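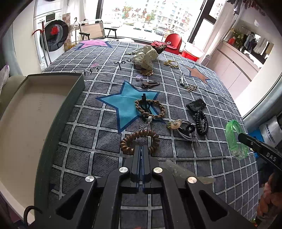 *Hair ties, clips and a pendant on the star bedspread*

# Reading order for the Kastcombe books, and is the holiday novella necessary?

Asked in: Romance > Series and reading order

Hello everyone. I started the Kastcombe series in July with the second book, because it was the only one my library had. I liked it very much, the ferry pilot and the baker, and now I want to read all of them properly. But I find two different orders. The list in the back of my paperback puts the novella "A Lantern for Jondness" before book one. The shop page puts it between books three and four.

My questions are:

1. Which order is the right one?
2. Does the novella spoil something if I read it first?
3. Is it sold alone, or only in the winter box set? I don't want to pay for the whole set when I already own a part of it.

I read slowly in English, so 300 pages is two or three weeks for me. I would like to not make a mistake with the order again. Thank you in advance.

---

## Answer 1 (accepted by the asker)

I have read the whole series two times, once in each order, so I can compare.

The novella was written after book three, but the story in it happens the winter before book one. This is why you see two lists. The paperback follows the time of the story and the shop follows the time of publishing.

I recommend the order of publishing:

- Book one
- Book two (you have it already)
- Book three
- *A Lantern for Jondness*
- Book four
- Book five

The reason is the Isaksson family. In book three you learn who wrote the letters to the older sister, and it is a big surprise. The novella speaks about the letters on the second page as if you know it already. If you read it first, the surprise is gone, and also the quarrel at the harbor in book one feels strange, because you understand too early why the sister is so cold.

For your third question: the e-book is sold alone. On paper I have seen it only in the box set. My copy of the set has the novella at the end of the first volume, after book one, so there you must be careful also.

In the novella the sister is 26 years old and in book one she is 25. It is a mistake of the author, I think. Don't search for an explanation as I did.

---

## Answer 2

just read whatever you find first, they all end with a wedding anyway

---

## Answer 3

I agree with the first answer about the order, but I want to add something about book four. There are two editions. The older one from Prundow has a short epilogue which is missing in the new one. It is only one chapter, the sleigh race, and you will understand book five without it. Still, if you buy used, look for the older cover with the lighthouse. My copy has 345 pages, and the new one is shorter.

---

**Comment from the asker, Oct 30, 2024:** Thank you, this is very clear. I ordered book one and I will keep the novella for after book three. Is the epilogue maybe somewhere online?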